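Household Tasks Project - progress report to the Pillura Fund
Reporting period ending December

Dear friends at Pillura,

Thank you for your patience with this one. I know the report was meant to reach you before the holidays got going, and I also know that you like to hear how things really stand and not only the good parts, so I have let it run a little longer than the form allows.

When you agreed to support us, the question on the first page of our proposal was a plain one. Can a machine do the ordinary chores of a home or a small shop yet, well enough that a person would be glad to leave it alone with them? We picked four to begin with: clearing a table, wiping it down, folding hand towels, and putting stock back on a low shelf. The answer at the end of this period is that it can do parts of two of them, on a good day, with one of us in the room. I think that is further along than I expected, and my colleagues think I am being too gentle, so please take it as a middle opinion.

Recording the chores

Most of our time went into collecting demonstrations. A person does the chore with the hand-held gripper, start to finish, and the recording goes into the training set. We had promised you 1,000 usable demonstrations by this point and we have 900. The shortfall is nearly all towels. Folding takes longer than anything else on the list, and a good many of the early attempts had to be thrown out when we changed our minds about what a finished fold should look like (thirds, in the end, after much discussion). Table clearing is complete and shelf stocking is very nearly so.

We were lucky in our partners. The Gramberg hardware store let us work in their back aisle before opening, from six in the morning, and the staff there were generous about showing us how they do things. It changed our thinking quite a bit. We had been setting each box down square and then letting go, the way an engineer would. They set it down at the front of the shelf and push it back with their fingertips, which saves a good deal of fussing, and we have now recorded the task their way.

What the robot can do

Clearing a table is our best result. In the last trial of the period we gave the robot 40 runs with cups, bowls and spoons, in arrangements it had not met before, and it finished 26 of them without help. Cups are close to dependable. Bowls are fine one at a time. Spoons are the trouble, and most of the failed runs ended with a spoon being chased slowly across the table until someone took pity and stopped the clock.

Shelf stocking works with boxes and does not yet work with bags. Wiping is in an odd position - the motion itself is lovely to watch, and then it misses a corner and considers the job done. We have no good way yet for it to check its own work, and I would rather tell you so now than have you find out on a visit. Towels I will leave for the next report.

Changes to the setup

Adjoa Issahaku spent a large part of the period on the gap between what a person can do with the gripper and what the robot manages with the same fingers. A person feels the table come up to meet the tool and eases off without thinking about it. The robot has only what it sees. She has been going back to the simplest approach of all, bringing open fingers down close to a bare surface and stopping, and working on that by itself before any object is brought into it.

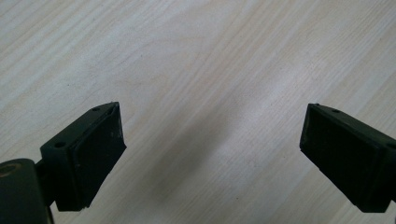 Open gripper fingers
Bare wooden tabletop, Household Tasks

The open fingers over pale wood will look like very little after all my talk of bowls and spoons, but this is where a great deal of the work now sits. Look at the glare on the tabletop and the soft shadow between the fingers. Both shift as the tool moves, and a table with a bit of shine gives the robot much less to go on than we had assumed when we wrote the proposal. We are adding recordings under different lighting, with lamps and with daylight, and on darker tables too.

Money and time

Spending is in line with the budget you approved, apart from travel, which came in under. With your agreement we would like to move what is left of the travel line into paid hours for the people recording demonstrations. The Zakaria laundry has offered us a folding table and two experienced folders for the towel work, and I would much prefer to pay them properly for their time than to go on learning from our own folding.

Next period

We will finish the towel recordings first, then repeat the table trial with the new lighting data and the same mix of dishes, so that you can compare the two results fairly. The first trial outside our own rooms is planned for the shared kitchen at Eltport, where the tables are older and the spoons, I am told, are thinner. We will keep the wiping task going at a slower pace until we have settled how the robot is to check a surface afterward.

If anyone from the fund would like to come and see a session, mornings are best, and you are welcome to try the gripper yourselves. A short note on the travel line would help us most, whenever you have a moment, as we would like to confirm the hours with the laundry before their busy season.

With warm thanks from all of us,
Ohemaa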